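Two months with Betach, and a much tidier desktop

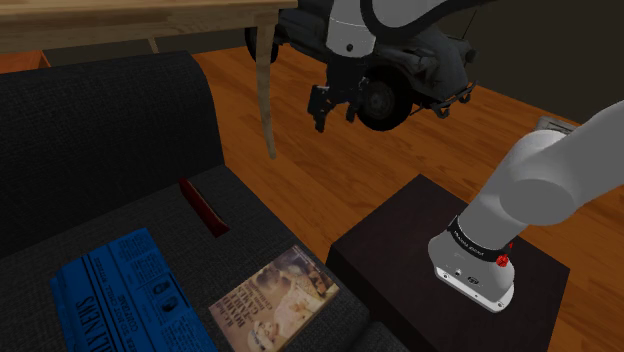

The Slow Desktop

2024-04-18

I've been promising a proper write-up of my move to Betach since the beginning of March, and several of you have been kind enough to nudge me, so I've made a large pot of tea and I'm going to do it now before I find something else to fiddle with.

For anyone new round here, I had been using Fujimoto as my launcher and window manager for seven years. I was very fond of it. I knew all the shortcuts without thinking, I had a little folder of scripts I'd collected from the forum, and it never once asked me to make an account. But the updates had been getting further and further apart, and after the last big system upgrade it began forgetting which screen my windows belonged on. Every morning I'd sit down, wake the computer and find the whole lot piled up on the laptop display like coats on a bed. I put up with that for longer than I should have.

Betach is made by Bristevex, who some of you will remember from Drostalness, the notes program with the lovely icons and the dreadful search. I'll admit that put me off a bit. I needn't have worried, as the search in this one is very quick indeed, and it copes with my typing, which is saying something.

The main idea is that you have "shelves" along the edge of the screen, and you put things on them – programs, folders, single files, even a snippet of text you paste a lot. You can have as many as you like, though I've settled on 2, one for writing and one for everything to do with the house. Flicking between them takes a tap of a key, and the windows that belong to each one come and go with it. I had something similar in Fujimoto, but it took me a whole wet weekend to set up and I was always frightened of touching it afterwards.

It also has a clipboard history, and this is the bit I'd now be lost without. By default it keeps the last 50 things you've copied. I turned that up on the first evening, and last night it was holding 1,066 of them, including a recipe for leek soup I thought I'd lost and a truly embarrassing number of web addresses for curtain fabric. It hasn't slowed down at all, as far as I can tell.

Now for the grumbles. The settings window is a muddle, with things to do with keyboard shortcuts spread over three different pages, and the one I wanted (turning off the little swooshing sound!) was under "Appearance" for some reason. It can't bring in your old shortcuts from Fujimoto either, so I typed mine in again by hand over a couple of evenings with the radio on. And the help pages are rather thin. I had to guess what "pin to parent" meant, and I'm still not completely sure I've guessed right.

I did have one crash, in the first week, while I was dragging a very big folder on to a shelf. It came back by itself with everything in place, and an update arrived not long afterwards, so I've stopped holding my breath when I do it.

I've kept Fujimoto on the old laptop upstairs, partly for the scripts and partly out of sentiment. If you've found a way of getting Betach to leave a gap at the bottom of the screen for the dock, do please leave me a comment, as I've tried everything in the menus and my windows still slide underneath it.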